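How to sort a takeout bag of snacks onto a tray (the quick way)

We do snack swap at Clenville every April. Everyone brings a bag from the shop, everything gets tipped out, sorted, put on trays. Wrote this up because I got asked for it again. Takes 20 minutes if you don't stop to eat.

What you need

- a table, cleared
- one shallow tray per person or per kind. Raised rims help, stuff slides
- the bag of snacks
- a damp cloth and a dry cloth
- marker and tape if people have allergies

Step 1. Clear and wipe

Everything off the table first. Cups, mail, keys, phone chargers. Damp cloth, then dry. Don't skip the dry one, bags stick to a damp top and then you get wet corners on the tray.

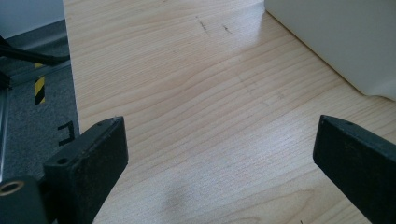 Wiping goes quicker if you pick one direction and stay with it. Long strokes, far edge to near edge, overlap a little each time. On a light wood top with a grain like this one I go along the lines, easier to keep track of where I've been. Shiny tops fool you too - get your head down low and look across the shine, crumbs and smears show up right away. Looking straight down you miss half of them.

Step 2. Set the tray

Tray in the middle or a bit to the left, snack bag on the right. Swap if you're left handed. Leave a hand's width between them so you have somewhere to put a thing down while you make up your mind.

Keep the carrier bag lying flat with its mouth toward you. Standing up it just falls over. Too close to the edge and it slides off the table, so pull it in every few minutes.

Step 3. Move things over one at a time

Don't tip the lot out. I know it's tempting. Chip bags are mostly air and they skate off in all directions, and whatever was on the bottom gets crushed on the way out. One at a time, hold by the top seam or a corner, never squeeze the middle. Lower it down to the tray, dont drop it.

Order that works for me:

1. big puffy bags first, along the back of the tray
2. smaller bags in front, overlapping like roof tiles
3. hard stuff (tins, boxes) at the ends to hold it all in
4. candy and loose bits last, in the gaps

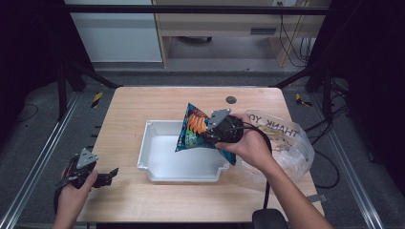
Rohani Siregar wrote in to say she does the reverse, small things first and the big bags on top, and that it's faster when the trays are going straight out to a table and not up on a shelf. She also puts a sheet of paper towel under everything so the bags don't slide when the tray gets carried. Tried the paper towel. Good, keeping that. Still do big bags first.

Step 4. Check the flavors

Group by flavor before anything gets opened. Sweet with sweet, spicy together, seafood well away from the rest. The seafood ones are the ones people either grab or complain about, and the front picture won't always warn you. Curly orange pieces on a black bag could be cheese for all you know, then you read the line of small white Chinese characters and it's teppanyaki squid. So read the small line, not just the big lettering. If you can't read the language use a phone or ask someone. Turn the bag right way up first, saves time.
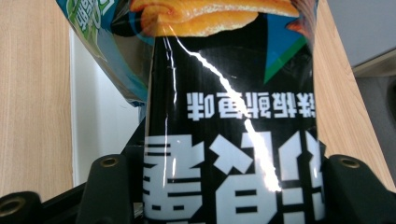 Allergy labels are the other thing to get done at this stage. Strip of tape, marker, stick it on the tray rim and not on the snack. Shiny bags throw a lot of glare, and pen on that kind of film is hard to read even when it takes. Two bags standing one behind the other, the back one gets forgotten, so fan them out till you can see a bit of every front. Fish, nuts, milk, that's our list. Yours may be longer.

Step 5. Deal with the carrier bag

Feel right down into the corners before you fold it. Small packets hide in there. Then press the air out, fold in thirds the long way, roll it up. Goes in the drawer with the others. If its ripped or greasy, toss it.

Step 6. Clear down

- trays off the table, two hands, level
- dry cloth first this time to pick up the crumbs
- then damp
- last look across the top with your head low, same as step 1

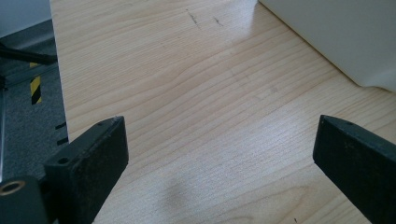
If you're doing more than one bag

Finish one completely before you open the next. We did both at once last time and ended up with two half trays and a pile nobody wanted to claim. Rinse the cloth in between. Label the trays as you go, not at the end.

Contact Clenville snack swap | Copyright Clenville | Back to top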